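# Waiting for the other arm

Most of February went into the folding controller, and most of that went into one bug. I'm writing it down while I still remember the order of things.

The setup is two arms over a padded gray table. The policy runs in Belteo, our inference server, and sends out chunks of joint targets for both arms at once. A small process called Kumsa takes those chunks, smooths them and passes them to the motor drivers at 200 Hz. Logs go to Plerkness, the viewer I wrote last year and have been patching ever since.

The bug looked like hesitation. One arm would take hold of the cloth and the other would stay open over the table. Sometimes it started moving late. Sometimes it never started, and the first arm dragged the shirt or shorts off center until the run timed out. I counted 18 bad runs before I stopped blaming the policy.

I blamed it for a while because that was the easy answer. Folding demos have a lot of pauses in them, and a model trained on pauses will pause. So I trimmed the idle stretches from the training set and retrained. The pauses in the good runs got shorter. The bad runs stayed the same.

## What the logs showed

Plerkness draws one track per arm, with the commanded position over the measured one. In a bad run the left arm's commanded track was flat. The raw output from Belteo was not. The model was asking for motion and Kumsa was throwing it away.

Kumsa drops any chunk older than 100 ms. It made that check once per arm, against the time of the last camera image used for that arm. The left wrist camera had been moved to a different USB hub, and its timestamps were now taken on arrival, so they had a different offset from the others. When the offset drifted far enough, every left chunk failed the check. The right chunks kept passing.

There was a warning for this. It was printed at debug level, and I had debug turned off.

## The changes

- The age check now uses one timestamp for the whole chunk, taken from the oldest image in the observation. Both arms accept it or both reject it.
- If a chunk is rejected, both arms hold position. Before, one could keep going alone.
- Three rejections in a row end the run with an error that names the camera.
- Plerkness colors rejected chunks orange on the track, next to the head camera view.

The second change made the arms look a bit stiff at first, because holding position cut the smoothing off in the middle of a move. I added a short ramp down to zero velocity and it looks fine now.

For testing I've been stepping through runs one image at a time and reading the two gripper states against the picture. With the red jersey item the check is simple: right finger in the fold, left gripper open and empty, and the tracks should agree with both.

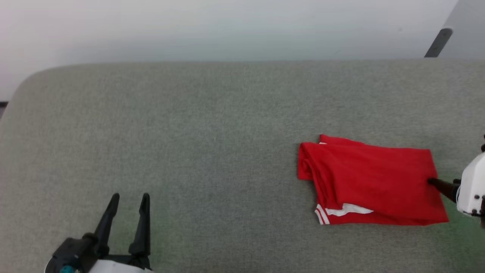 ## Still to do

The left camera should go back on its old hub, and the driver should use the capture time in any case. I also want a replay mode in Kumsa, so I can feed it a recorded run with shifted timestamps and see which chunks it drops without turning the arms on. The file format is done. The clock handling isn't.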